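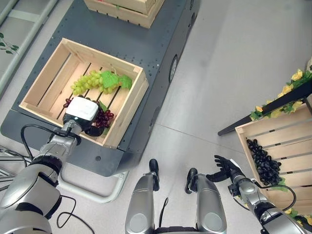

How much of a grapevine are you supposed to cut off in late winter?

Most of it! Nearly all of last year's growth goes, and what's left looks like a coat rack. OK, pruning thread, it's March and I've been waiting for this all winter.

1/ Went out this morning at 7:30, 39 degrees, coffee on the fence post, and did the two vines along the garage. I love this job so much. If you have a backyard vine that's all leaves and hardly any fruit, the answer is very likely in your hand pruners.

2/ The thing to know: grapes come on new green shoots, and the good shoots come off wood that grew LAST year. Old trunk wood can push shoots too, but they're usually stingy. So all of pruning is deciding which bits of last year's wood get to stay.

3/ Telling them apart is easy once you've done it a few times. Last year's canes are smooth and tan or reddish brown. Older wood is darker, and the bark peels off in strips like an old paper bag. Go look at yours before you read any further, it'll make way more sense.

4/ My setup is two wires between posts. One trunk, straight up, with an arm going each way along each wire. I spur prune, so every cane coming off those arms gets cut back to a stub with two buds. Then a gap the width of my hand, then another stub. That's it, that's the method.

5/ The vine at the sunny end came from the Cabral nursery as a twig in a bag. I planted it and then did everything wrong for years (let it climb the downspout, let it climb the lilac, picked sad little bunches off the roof side with a ladder). Vines forgive you. I can't think of another fruit that forgives you like this.

6/ If you inherited a monster, please don't panic. Pick the straightest healthy trunk and find a decent cane near each wire to become your new arm. Take out the rest, over two winters if it makes you nervous. You may get a skimpy crop the first summer. The next one should be better.

7/ Some varieties have lousy buds near the base of the cane, and those want cane pruning, where you keep a few long ones and tie them down. Concord types often do better that way. Check yours. If you don't know the variety, try spurs on one arm and a long cane on the other and see which side feeds you!

8/ Bleeding. People write to me upset about this every year. You cut in March, and clear sap drips out of the ends for days like a leaky faucet. It's fine. The vine is waking up. Don't paint it with anything.

9/ I'm at 4,000 feet and get 180 frost-free days if the year is kind, so I prune late on purpose. Late cuts hold the lower buds back a little, and that little bit has saved me from a May frost more than once. Warmer places can go earlier.

10/ Tools: Simus bypass pruners, red handles, the spring squeaks and I've stopped hearing it. A folding saw for anything thicker than my thumb. Wipe the blades with rubbing alcohol between vines. Stretchy green tape for tying, never wire, never those twist ties from the bread bag (I have scars on a trunk from the bread bag years).

11/ Save some of the prunings! Pencil-thick, three or four buds long, flat cut at the bottom and slanted at the top so you know which way is up. Stick them in damp potting mix with one bud showing. I start more than I need and take the extras to the Demov Road plant swap, where they vanish before the tomatoes do.

12/ The long whippy ones get wound into wreaths while they're still bendy. Mine are lopsided. They hang on the shed and wrens inspect them.

13/ Feeding: go easy. I put a thin layer of compost down and leave it alone. Too much nitrogen and you'll be right back to a wall of leaves.

14/ Next jobs for me are tightening the bottom wire, which sags at the middle post, and rubbing off whatever sprouts low on the trunk in May. Then thinning bunches in June, and I'll do a separate thread on that, I have a lot of feelings about thinning.

15/ Post your before and afters if you cut this week, I want to see the ugly ones most of all. And if anybody is growing Kodik in a short season, please tell me when it ripens for you. I've got room for one more vine by the compost bins.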